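The Gray Bins of Clumport: A Gallery

If you have ever been to the Toprak sorting room in Clumport, you already know about the bins. They are big, they are gray, they are older than most of the shelving, and everything that passes through our doors spends some time in one of them. I love them! I have wanted to make a page for them for ages, and this February I finally sat down with the pictures and a pot of coffee and wrote the captions.

A few of the notes come from Rocío Cáceres and Hendrik Hoekstra, who know the room much better than I do. Click any picture for the larger version.

The shelves by the door

First stop for new arrivals. Boxes come in here on a Saturday morning and by lunchtime you can hardly find the floor, which I think is a wonderful sight (Hendrik disagrees). The labels are Begoña Sepúlveda's handwriting, and yes, the sevens do look like ones. Ask before you guess.

The long table

Eight feet of solid tabletop, rescued from the old Prerodetti showroom when it closed. We carried it up the hill in pieces and put it back together in an afternoon. It wobbles at the window end if you lean on it. The pencil marks along the front edge are measurements from a shelf project, and we never got around to rubbing them out.

The catch-all drawer

Rubber bands, string, a tape measure that stops at 3 feet, spare keys to I don't know what. Every room needs one of these. A-yeong Ko sorted the whole thing last winter, lined up beautifully in little trays, and it stayed that way for most of a week.

Inside a bin

Now we get to the good part. I could look at the floor of a well-used bin all day — the scuffs, the pale dusty patches, the darker places where the surface has worn. There's even a small dark round spot toward the right. The sides are tall and straight, and the things in this one are gathered over on the left.
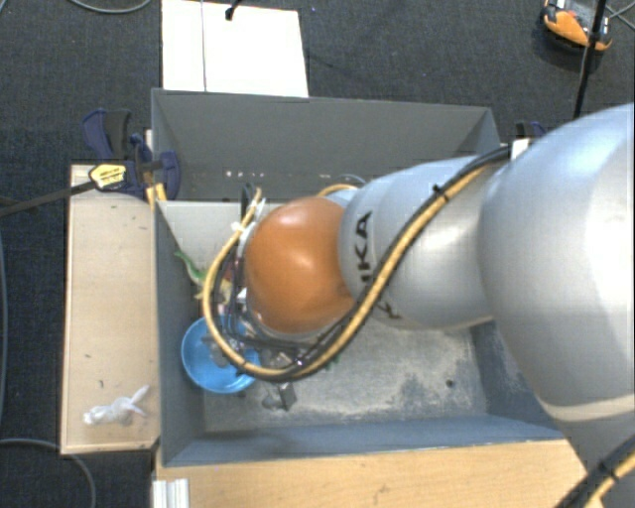
How the bins get filled

Everybody has their own way. Vega Arroyo puts the heavy things down first and builds up from there. Rocío starts in one corner and works across, and she leaves herself a clear patch of floor to move things onto while she hunts for whatever is underneath. I just put things in and hope, and then I spend the next morning taking them all out again.

The one rule we all follow is to keep the bin floor clear of loose paper. It slides under everything and you find it months later, stuck flat and impossible to read.

The wash-down

Twice a year the bins go out into the yard and get a proper scrub with warm water, dish soap and the stiff brush with the red handle. It's my favorite day in the calendar! Old scuffs stay put no matter how hard you go at them, but the dust comes off nicely, and there is always something rattling around in the last one. This time it was a brass hook and half a jigsaw puzzle (300 pieces on the box, nowhere near that many in the bag).

Stacking them up again

A good crew can have all 20 back inside before supper. They go against the rear wall, widest ones at the bottom, with the handles facing out. Hendrik calls out the order and the rest of us pretend we remembered it.

The card file

Before we had a computer list, every item that went through a bin got its own card. There are about 3,000 of them in the oak cabinet, and the early ones are a treat to read: "lamp, tall, leans," "clock, goes when it wants," "box of Grillilholm spoons, no forks." I'm slowly typing them up. The spoons went to a very happy family on the coast road, according to the back of the card.

The view from the stool

My usual spot, late in the afternoon, with the light coming across the room and every bin throwing a long shadow. I took this one for myself and nearly left it out.

More pictures

Begoña has two albums of older prints, from before the new lights went up, and I'm scanning those next. If you have any of your own from the sorting room — blurry ones are fine — please bring them by or leave them in the envelope on the hook next to the coat rack. Write your name on the back in pencil and you'll get them back.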